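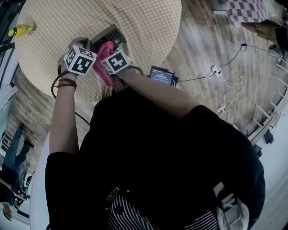 Pink fabric in hand at the round table.

Hi Benvinda,

Quick update on the team events in Dirncombe, since your grant runs out in November and I'd like you to know where it went! The big one first: players who switch phones in the middle of an event no longer lose their points. That bug ate most of my spring. The game was saving the score to the phone first and the team later, and if you logged out in between – poof.

Tane rewrote the sync part and we tested it with 21 players over three weekends. One team dropped out (vacation, no hard feelings), and everybody else kept their full score.

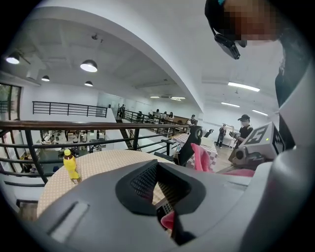 Still open is the team chat, which freezes when somebody gets kicked while typing. Tane thinks it's an easy fix. I'm less sure, so I've set aside some 100 hours for it and for the new reward chests. The Drovwood map is drawn but has no levels yet, and I'd rather ship it late than half empty.

Money is fine. We spent less on servers than planned and a bit more on sound – the old victory jingle had to go, sorry!

I'll send the next build once the chat behaves.

03/06/2018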